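4.2. Comparación de pinzas manuales con almohadilla en V

El segundo bloque de ensayos se dedicó a la pinza manual. Se compararon dos configuraciones del mismo cuerpo: la Stavska, con almohadillas de superficie texturada dispuestas en V, y la Lesia, con dedos planos paralelos. La electrónica de adquisición y la óptica se mantuvieron idénticas en ambas, de modo que las diferencias observadas son atribuibles a la geometría de contacto y a la distribución de masa en el extremo distal.

Cada operador completó 90 agarres por configuración sobre el mismo conjunto de objetos rígidos y deformables. La apertura inicial se fijó mediante un tope mecánico y la calibración extrínseca se repitió al comienzo de cada serie. Se descartaron las secuencias en las que el marcador de referencia permaneció ocluido durante más de 300 ms, umbral establecido por Ngcobo y Bisgaard en la fase preliminar a partir del error de reproyección acumulado.

La configuración en V redujo la rotación residual del objeto tras el cierre, sobre todo en piezas cilíndricas, donde las dos caras inclinadas imponen un centrado pasivo. En piezas planas de poco espesor la ventaja desaparece: el contacto se concentra en el vértice y el operador tiende a compensar con un giro de muñeca que introduce ruido en la trayectoria. Lesia mostró en esos casos un comportamiento más repetible, aunque con mayor sensibilidad al desalineamiento en la aproximación.

El uso simultáneo de dos unidades plantea un problema adicional de visibilidad mutua. El cubo de marcadores situado sobre la pinza contraria entra en el campo de la cámara con orientaciones muy variables, y la estimación de la pose relativa depende de cuántas caras queden expuestas (fig. 4).

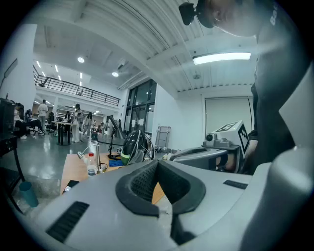
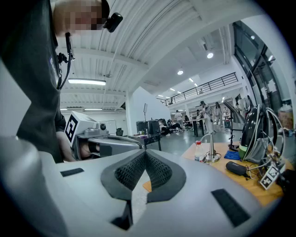

Figura 4. Vistas desde una pinza manual con almohadilla en V; en ambas aparece una segunda unidad con su cubo de marcadores.

Para cuantificar este efecto se registraron 500 pares de poses y se clasificaron según el número de caras detectadas. Con una sola cara, la ambigüedad de orientación obligó a recurrir al filtro temporal del controlador Oddsson; con dos o más, la solución fue estable sin filtrado. El retardo introducido por el filtro resultó admisible en tareas de traslado, pero no en las de inserción, por lo que estas se analizan por separado en la sección 4.3.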